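Planner keeps dragging the wrist sideways before descent (sim)

kettlebit
11 Feb 2018
Hi all. Kitchen sim, arm on the floor next to the counter, reaching over to a cutting board. Goal is a plain top-down grasp. Planner is the stock one in Gukeck with the Shirima collision checker bolted on. Pregrasp is fine every time. Then the descent plan comes back with this big sideways swing at the wrist, goes out towards the oven and back again, to move down a few cm. No idea why. Straight line should be free as far as I can tell.
Timeout is 700 ms, tried longer, same thing.

marrowfat
Are you planning the descent in joint space? If so there's your problem. It only cares about the goal, it doesn't know you wanted a straight line. Use a cartesian segment for the last bit.

kettlebit
Joint space yes. But cartesian fails outright, says in collision at the start state. That's the bit I don't get, the start state is the pregrasp and the pregrasp passed.

ohm_sweet_ohm
Passed with what padding? Shirima has 2 padding values, one for goal checks and one for path checks. Caught me out in June, lost days to it. Dump both.

kettlebit
goal padding 0, path padding 80 mm. I never set that!! must be the default in the kitchen config

marrowfat
80 is mad for a kitchen. Drop it to nothing and carry on.

sidetable
Disagree with dropping it to nothing. Padding is there becuase your controller doesn't track perfectly. If this ever goes on a real arm you'll be clipping cupboards. Keep some on the links, turn it off for the gripper only, and only during descent.

marrowfat
It's a sim. Get it working first, then be careful.

sidetable
And then people ship the sim config. Seen it more than once.

ohm_sweet_ohm
Both of you are guessing until we see the layout. kettlebit can you post a render at pregrasp? And say which objects are in the planning scene, not just in the render. Those two drift apart all the time in Bonwood exports.

kettlebit
Ok, render below. Planning scene has counter, wall, upper cabinets, toaster oven, board. Knife and the small orange thing are NOT in it, perception node adds them later. Target is the orange one.

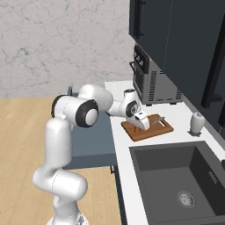 Pregrasp over the board, sim render. Orange target is partly behind the gripper from this side.

ohm_sweet_ohm
Right, oven is close behind the board. With 80 mm on every link I'd bet the wrist is inside the padded oven before you even start. Joint space plan probably wriggles out of it, cartesian one just refuses. Fits both symptoms.

sidetable
Board is at an angle to the counter too. Is it a box in the planning scene, and is the box rotated? If it's axis aligned you've got phantom corners.

kettlebit
checking... it's axis aligned. ugh. Exporter flattened it.

marrowfat
Told you it was the scene

ohm_sweet_ohm
You told him to zero the padding.

kettlebit
Update. Rotated the board box by hand, link padding down to something sane, gripper padding off for descent only (sidetable's way). Cartesian segment plans now and no swing. Ran seed 1849, which was the worst one, comes down straight. Haven't tried the rest.
New problem, once perception adds the knife the planner treats it as touching the board and flags the whole lot. Do I allow that pair in the matrix or lift the knife mesh a touch?

sidetable
Allow the pair. Don't move meshes about, you'll forget you did it.

marrowfat
Lift it. Plustus plugin does it for you, one line.

sidetable
And then the grasp height is off if you ever want to pick up the knife.

kettlebit
not picking up the knife yet. Will allow the pair for now and post the config when it's tidied up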